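Print this page | E-mail to a friend

4. What people remember about the Plovevel rides

I went into the interviews expecting to hear about the big wheel. Plovevel had the tallest one in the county, and it's on every postcard I own. But of the 216 former visitors who wrote back to me, most wanted to talk about getting there: the bus, the sandwiches going warm in somebody's lap, the fight over the window seat. I started keeping a separate folder just for bus stories (it got fat fast).

The radio jingle came up a lot too. People sang it to me over the phone! Mathias Trummer, who ran the Stulloter bumper cars for 17 summers, knew a second verse I've never found on any recording. He sang it twice, with different words each time, so I've left it out of the count.

Figure 2 goes with this section.

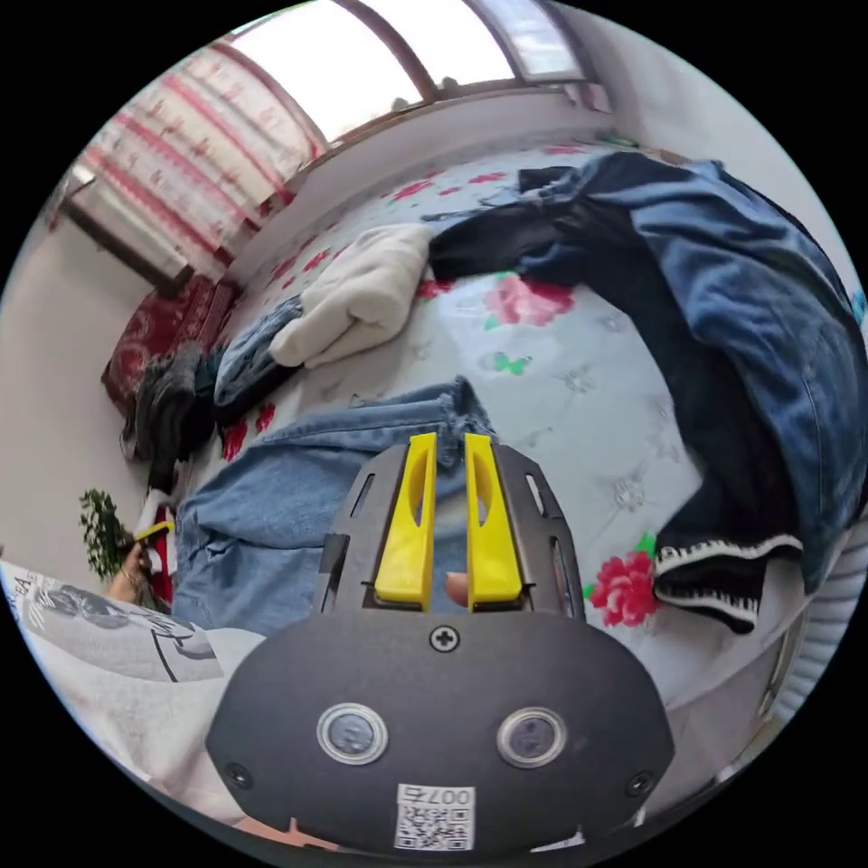 Ticket prices were where memories really drifted. I checked what I could against the Grabner account books, and the kids who came on church or school outings nearly always guessed too low, I suppose since a grown-up had paid. The ones who saved up their own money got it right to the nickel. I'd love to see someone test that with a bigger group, maybe at Kerno, where the season passes were kept on file, all 673 of them for the last year alone.

I'll come back to the closing in section 5.

Print this page | E-mail to a friend

Comments

rosalind_k: We went every March for opening day and froze. My brother still hums that song.

Bumpercar Bob: The second verse is real. I heard it too.

dmh: Any chance of the bus stories getting their own paper?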